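In October I finally made the budget for our second pair of hands. The Vorkier offer was 3,000 for each hand, without cables. Skerkolard asked 700 less, but the spare fingers cost 279 each, and fingers are what we use up. I put both offers in one table and looked at it for too many evenings. 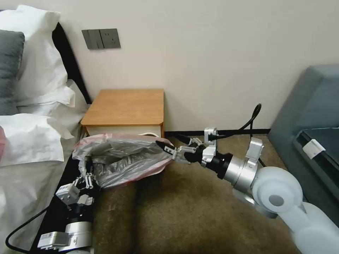 A reader, Clotier, wrote to me that I should first plan the money for repairs and only then choose the hand. I think this is right. Thin plastic bags need many tries, and every try is wear. So I moved 2,000 to spare parts -- the new desk must wait until spring.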